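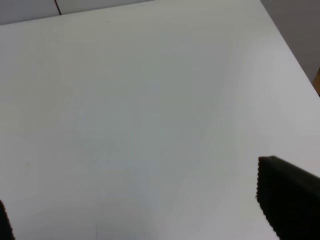
Have you ever wondered why a white thing isn't the same white all over? I got stuck on this one Monday when I was supposed to be wiping down the craft table before lunch. White stuff bounces back nearly all the light that lands on it, every colour mixed together. But the light doesn't land evenly! Look at the tabletop and you'll find a bit that's warmer and brighter over on the left, a greyish-blue bit through the middle, and a nearly glowing stripe on the right – and it's all one plain white table. There's even a tiny dark speck up near the far edge, which is super easy to spot on white.

Try it at home. Put a sheet of white paper by a window and look at it from 6 different places. Then wait 30 minutes and look again. I coloured mine in with pencils and needed blue, yellow and grey, and hardly any white.

Comments (3)

Darwood Primary Room 6: We tried it! Our paper went a bit orange.

mudpie2696: my fridge is blue on one side now i cant unsee it

Ung: Does it work with black paper too?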